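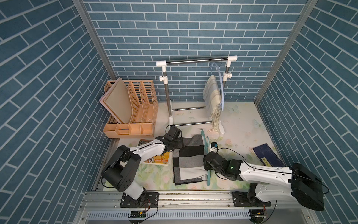

Saponification à froid : ce que change le surgras

La lessive de soude transforme les huiles en savon et en glycérine. Le surgras désigne la part de corps gras laissée intacte en fin de réaction. Fidelina Palomino, formatrice à l'atelier Prenura, le fixe à 6 % pour un pain destiné aux mains et descend plus bas pour un savon de ménage, plus dégraissant.

Le calcul se fait huile par huile. Chaque corps gras possède son indice de saponification ; l'olive et le coco ne demandent pas la même quantité de soude. Une pesée au gramme suffit pour un lot de 978 g d'huiles, mais pas pour un essai de 100 g, où l'écart de dosage devient sensible. « Je refais le calcul dès que je change de fournisseur », précise Abelardo Pacheco, qui coule ses pains en moules de silicone.

La soude se verse dans l'eau, jamais l'inverse, avec gants et lunettes. La cure dure au moins quatre semaines, à l'air et à l'abri de la lumière. Les pains sont retournés chaque semaine.

À lire aussi
Choisir une balance de précision
Argiles : blanche, verte ou rose ?
Macérat de calendula, deux méthodes
Shampoing solide : les tensioactifs doux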